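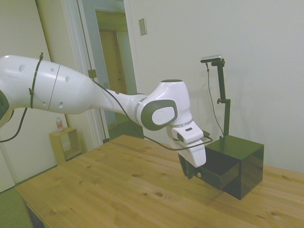
4.2 Gripper comparison on the drawer task

We ran the same drawer task with both hands, the Onach and the Zamudio, on one arm and one controller (Sinness, default gains). Each hand got 133 trials. A trial starts with the finger in front of the box face and ends when the drawer is fully open or at 30 seconds, whichever comes first. Operators were Quezada and Aguirre, swapped halfway through.

Figure 3. Test setup. Arm with gripper at the front of the black box, finger near the round knob; camera on the pole behind.

Main source of failure was the knob. Round, small, and the finger pads slide off it when the approach is too high. Onach slipped less but was slower to close. Zamudio closed fast - and then pushed the drawer back in, mostly on the early trials. We lowered the closing speed after that and kept the earlier runs seperate.

Cable routing matters more than we expected. The gripper cable can drag on the box top when the wrist turns, so wrist rotation was capped for for both hands. No cap in the pilot runs from May, so those are not compared here.

Camera delay was not corrected. See Section 5.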